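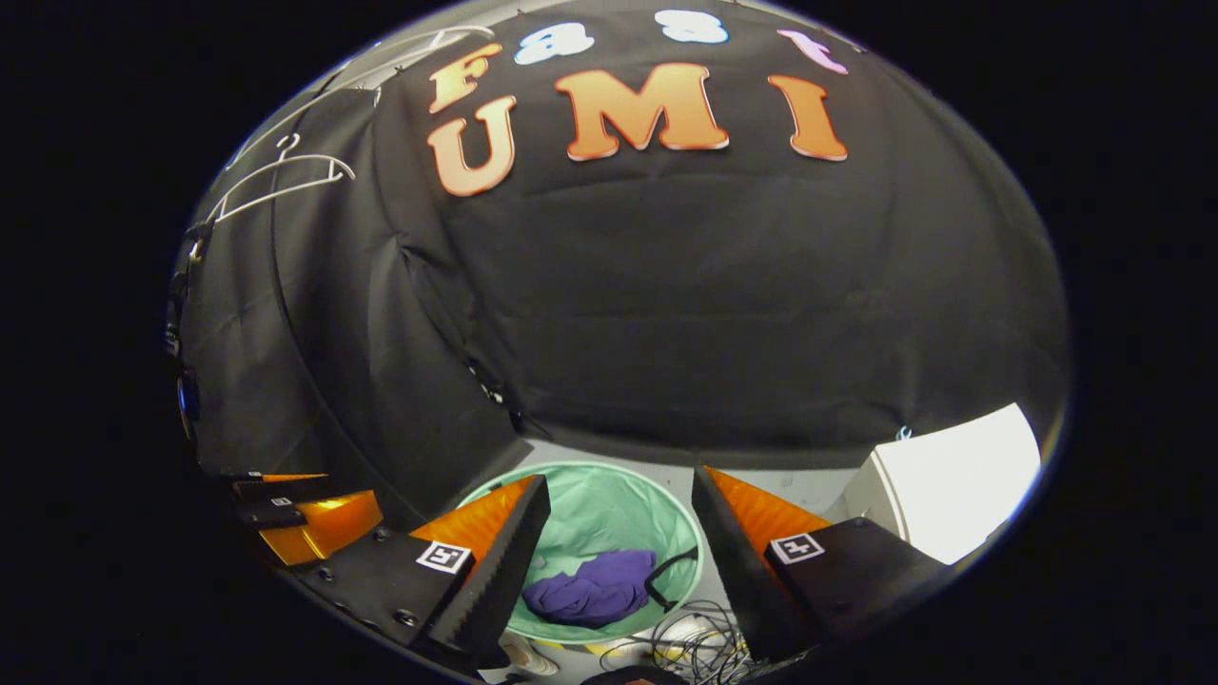
Plonon hand-held gripper kit: hire, buy, or pay for the recording service?

Posted in Home and Hobby Robotics, 2022-12-19

larkspur_lane

Hello everyone, and apologies in advance for the length, I never did learn to write a short one. We're a small club in Hirnitz with one pair of second-hand robot arms, and we've set our hearts on teaching them to take washing out of a hamper and hold it up by two corners ready for folding. We've had a go at doing it with the arms on a remote control and it's painfully slow work (my shoulders are still complaining), so we've been looking at hand-held grippers with a camera on each, where you do the job yourself and the recordings are used for the training afterwards.

The one that keeps coming up is the Plonon two-hand kit. As far as I can make out there are three ways of going about it. You can buy the pair outright, you can hire them from Clulell for 12 days at a time, or you can have Clulell do the whole lot for you at their place and send back 500 finished recordings of your task. The last one is tempting, I must say, but it's also the dearest by a long way and I do wonder whether we'd learn anything from it.

So what I'd love to know from people who've used it is how it manages with soft things. All the sample clips on the Plonon page are cups and blocks and a very well-behaved spoon. Do the fingers get hold of thin cloth properly? Is the wide camera view any use once you're leaning over a hamper? And is it tiring? Several of us are past the age of holding our arms out in front of us all afternoon. 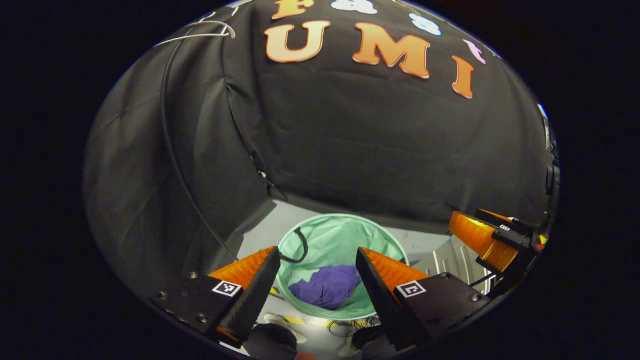 copperkettle

We hired the Plonon kit in August and I'd hire it again tomorrow. Cloth is fine. The fingers are soft enough to give a bit and the ridges hold on better than I expected, though a single layer of something slippery will slide out if you only catch the very edge, so take a proper pinch. Towels and jumpers were lovely, silk scarf was a misery.

It is tiring! Do short spells and swap over. Charge everything the night before, the charger that comes with it is slow as treacle.

mrs_tumbledry

Welcome, larkspur_lane, and what a nice task to pick. I've used both the kit and the Clulell service (different projects, and a different year's budget, sadly) so I'll try and be useful about each of them.

Starting with the kit. The fingers aren't where your trouble will be. What caught us out was the hamper. A soft-sided one moves when you drag something over the rim, and the first afternoon we spent more time setting it upright again than recording. Either let it move and record plenty of that, so the arms have seen it, or put something heavy in the bottom under a cloth. We let it move in the end and I'm glad we did.

The wide view is a great help. With your hands down inside the hamper you lose sight of the room, and the software wants something to hold on to while it works out where each gripper is. We had a plain wall behind us and lost 62 recordings to bad tracking before we thought to stick up some big shapes with strong colours. After that it behaved much better. Keep the little square markers by the fingers clean as well, and mind your sleeves don't flop over them.

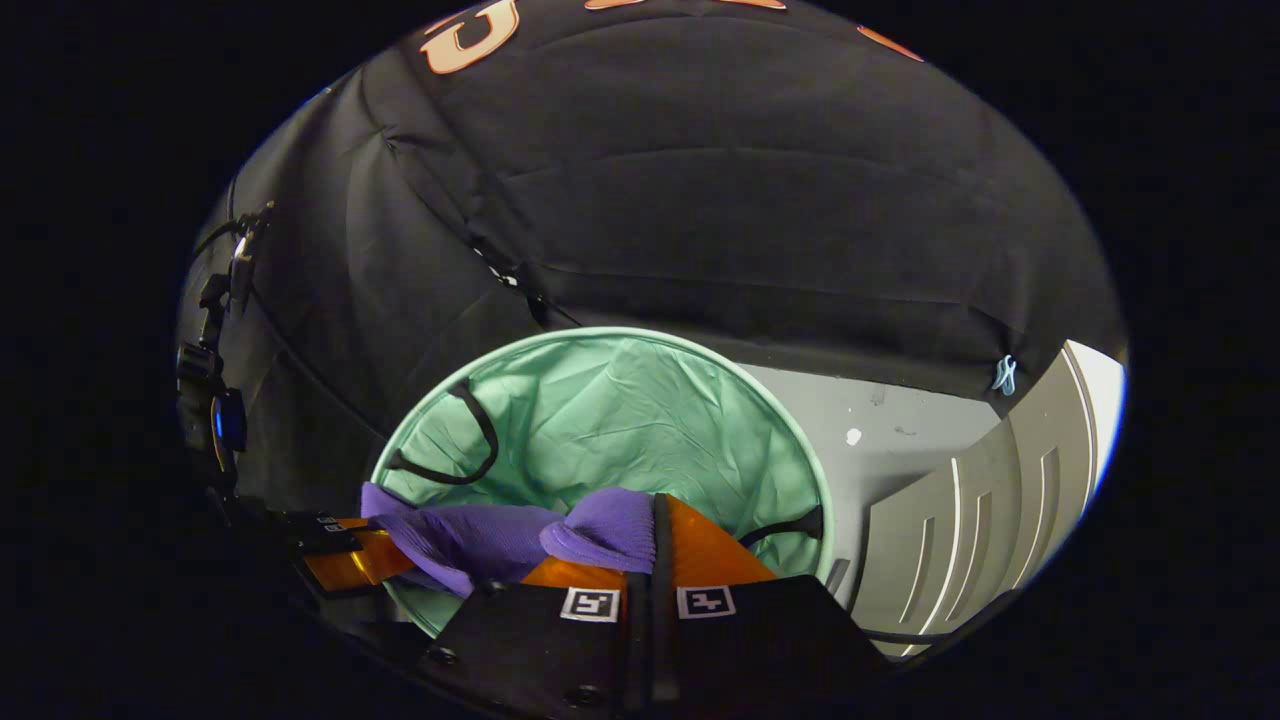 Once you've got hold of the cloth with both hands, slow right down. Everyone rushes that bit, me included, it's so satisfying to whip the thing out with a flourish, and then the recording is a blur and the arms learn nothing from it. Lift, pause, move one hand along, pause again. We kept each go under 15 seconds and that seemed a comfortable length for the arms and for us. Start from a different heap each time, too. If you always lay the cloth in the same way you'll end up with a robot that can only manage that one heap, and I speak from bitter experience.

As for the service, the recordings from Clulell were very tidy and arrived when they said they would. My one grumble is that they used their own hamper and their own cloths unless you asked, and we hadn't asked. If you go that way, post them yours, and be very plain in writing about what counts as finished. Ours came back with the cloth laid neatly on the floor when we'd wanted it held up.

For a club I'd hire first. Twelve days is plenty if you've got your corner set up before the box comes. Do check the finger mounts on the day it arrives, ours had a loose screw on one side and it took us far too long to notice that the grip had gone wonky.

pegbag

Have you looked at the Kontogiannis one? Cheaper than the Plonon, bit heavier. Haven't tried it on washing myself but my neighbour's lot seem to like theirs.

larkspur_lane

Thank you all so much, this is exactly what I was after! I've shown it to the others and we're going to hire. We've a hamper that is very much the wobbly sort, so I'll let it wobble. Pegbag, I'll have a look at the Kontogiannis too, although heavier rather puts me off with these shoulders. Does anybody know whether Clulell will hold a booking without the full payment up front?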